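Home News Events Mending Corner Contact

February
By Jordan Hollis

Old sheets, new life: the Saturday swap is back

If you have a stack of worn bed sheets in the back of a closet, please don't throw them out yet! The Henero fabric swap starts up again this month, and I've been looking forward to it since the last one ended. We do it the same way every time. You bring cloth you don't need, you take cloth you do, and somewhere in the middle of it you end up talking to a stranger about hems for half an hour.

Last season 744 pieces changed hands. Most were sheets and curtains, with a good pile of tablecloths and one very long roll of striped awning canvas that went home with the folks from Gomisby (they made tote bags out of it, and I'm still jealous of the pockets).
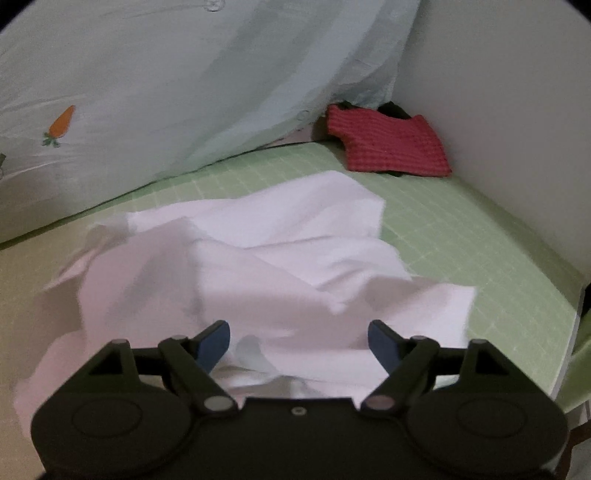

Plain cotton is what I get asked for most, and it's the easiest thing in the world to work with once it has been washed a hundred times. Old sheets are soft, they press well, and the outer edges usually have years left in them even when the middle has gone thin. Hold one up to a window before you cut and you'll see right away where the weak part is. I like to spread a big piece out on a mat with the wrinkles still in it, as with this pale pink one, and look it over before I get the iron out. Go for something unpatterned if it's your first project – there's nothing to match at the seams. A checkered fabric like the red one in the corner is lovely too, and the lines help you cut straight, but a crooked seam will show.

My favorite thing to make from a sheet is a pillowcase. Cut off the thin middle, keep the two good sides, and you'll have enough for a pair with scraps left over. The scraps become bias tape, and the bias tape finishes the edge of everything else you own. Güler's bias tape handout is back from the printer, all 17 pages of it, and it is wonderful. Get there early if you want one.

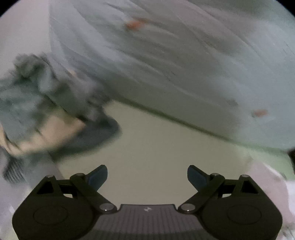

Sheers are another story, and I love them! They slide, they fray, and they pull out of shape if you so much as look at them. Use a fine new needle, lengthen your stitch a little, and lay a strip of tissue paper under the seam, then tear it away afterward. See-through material like this big sheet is also the hardest kind to keep still, so have plenty of weights within reach before you start cutting. Soup cans work fine. Long lengths can be split into cafe curtains for a kitchen, or sewn into produce bags, and the Halenari market crowd will take every produce bag you can spare.

Doors open at 5 on Saturday. Please wash what you bring, and pin a note on it if you know the fiber. We'll have irons and two sewing machines set up, plus the button jar – bring a cup if you plan to dig.

Comments

Marlene
Is flannel okay? I have a whole closet of it.

Jordan Hollis
Yes, please! Flannel always goes fast.

quiltingdad
Tissue paper trick saved my daughter's recital costume. Thank you.

Pru W.
Can I pick up one of the handouts for my sister? She works Saturdays.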